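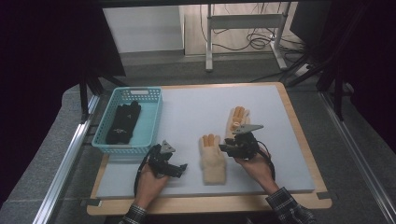 What wash temperature should I use for knitted cotton work gloves if I want them to stay the same size?

Thirty degrees, with a short spin, and dry them flat. Most of the shrinkage in a cotton or cotton-blend knit comes from the tumble dryer, and most of what is left comes from washing at 60.

Page 1 of 2

tarn_end
Joined: May
Posts: 15

Thanks. To give the background, I look after glove stock for a small packing unit and we have been throwing gloves away after one week. I would like to get several washes out of each pair before they go. They are a plain seamless knit, polycotton, no coating. The soiling is mostly cardboard dust and a bit of hand grease. A size 9 comes back from our present wash closer to an 8.

Huluvia
What is the present wash?

tarn_end
60 cotton cycle, ordinary powder, then the dryer on high until they feel done. Forty minutes or so.

Huluvia
Then the dryer is your problem. Knit structures relax when wet and agitated, and the loops close up. High heat and tumbling push that further than the wash does. Drop the dryer first, change nothing else, and measure ten pairs across the palm before and after. If you alter the temperature and the drying together you won't know which did it.

Farkusus
I disagree with 30 as a blanket answer. Hand grease does not shift well at 30 with powder. You get gloves that look clean and smell by mid-morning. We run 40 with a liquid detergent and no softener, and lose very little size. Softener is the other thing people get wrong. It leaves a film on the yarn and the grip goes.

Sepúlveda
Agree on softener, disagree on 40 being needed. Pre-soak for an hour at 30 and the grease comes out. It costs time but not heat.

Farkusus
An hour's soak for every load is fine at home. It is not fine when you have one machine and three shifts of gloves.

Sepúlveda
He said a small packing unit.

tarn_end
She. One machine, one shift.

Sepúlveda
Apologies. One shift means you can soak overnight.

Clonar
Two points not raised yet.

1. Keep coated gloves out of the load. Nitrile and latex palms want different handling, and a coating that has started to break down will leave bits in the knit.

2. If the gloves carry a cut rating, read the maker's care sheet before anything else. Some state a maximum number of washes. After that the rating can't be relied on, whatever the glove looks like. For plain knit with no rating it matters less.

Rocío Salcedo
On numbers, as I kept a log. We washed 2,757 pairs at 40 over one season, liquid detergent, line dried indoors. 2,679 went back into use. The rest were rejected for holes at the fingertip, loose cuffs or odd sizes. Shrinkage was not a reason for rejection on any sheet I have. Cuff elastic is what fails first with us.

Farkusus
Useful. Is that per wash or per pair? If the same pair went round six times it could be in there six times.

Rocío Salcedo
Per wash. We don't mark individual pairs, so I can't give you wear life from it. The log only shows what came out of each load.

Huluvia
So it says the process is gentle on size, and it says little on how long a glove lasts. A laundry pen dot inside the cuff for each wash would fix that.

Rocío Salcedo
Pen dots faded at 40. Coloured thread stitched in the cuff held, but someone has to stitch it.

tarn_end
I'll try the dots at 30 and see. Does line drying leave them stiff?

Ainhoa Robles
A little. Pull each one lengthwise while damp and shake it out. If you want them softer, give them five minutes in the dryer on cool air once they are fully dry. Don't peg them by the fingertips, as the weight of the wet palm stretches the fingers. Peg at the cuff or lay them on a rack.

Clonar
Cuff pegging wears the elastic, for what it's worth. Rack.

Ainhoa Robles
I've pegged at the cuff for years and not seen it. Rack if you have the space.

tarn_end
I have a rack. First test load goes in at 4 pm, 30 with an overnight soak, no dryer. Ten pairs measured across the palm and from cuff to middle fingertip. The second load will be 40 with liquid and no soak, dried on the same rack. Will post both sets of measurements.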